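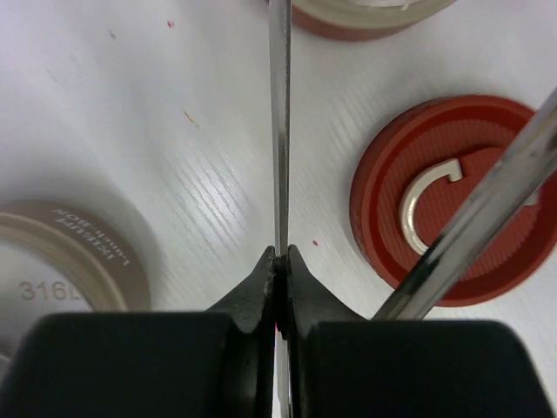
### 4.2 Reported age of kitchen utensils

The claim that metal utensils outlast everything else in the drawer rests mostly on one kind of evidence: people were asked how old their things are, and they answered. We used the same method in the Brundedau survey and have become less fond of it. Of the 973 households that returned the form, a large share gave ages ending in zero or five. Twenty years was the favorite answer for tongs, ladles and serving spoons alike. We doubt that so many households went shopping in the same year.

Penner and Magaña treat this kind of rounding as harmless noise that washes out in a large sample. That would be true if people rounded up as often as down. Our follow-up interviews, carried out in October by Muriithi and Phromma, give little reason to think so. When 131 of the same households were asked to tie each utensil to an event (a move, a wedding, a first apartment), the ages of metal items mostly came down. The ages of wooden items hardly moved. People seem to remember buying a wooden spoon and to assume that the steel one was always there.

Bodin has suggested that the fall comes from the interview itself, with respondents trimming their answers to please a visitor. We can't rule that out. It would have to explain why only metal items were trimmed, though, and so far it doesn't. 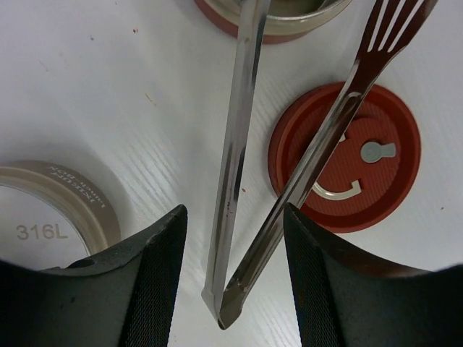

### 4.3 Wear as a stand-in for age

A second line of work tries to get around memory by reading age off the object. The Cindden scale, the best known of these, scores scratches, spots and loss of shine from zero to five. It is quick to learn and two raters will usually agree. Agreement between raters is a low bar, however. Both may be reading the same scratches and both may be wrong about what made them – a single month with a steel scouring pad can do more to a surface than years of careful hand washing.

Hinged tools are a harder case still. The scale was built for spoons and has no entry for a bend or a joint, where we would expect stress to show first. Raters were told to score the flat parts of the arms and leave the rest.

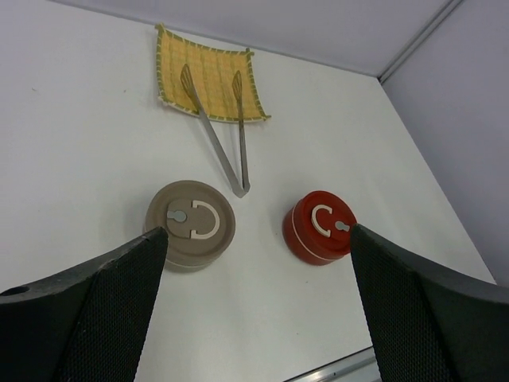
**Figure 2.** Metal kitchen tongs resting partly on a square woven bamboo mat with a green-stitched border.

Villaseñor's reworked version adds a joint score, but it was tested on new tongs only, and we see no way to calibrate an aging measure on objects that have not aged. For the rest of this section we report wear scores and stated ages separately and make no attempt to convert one into the other.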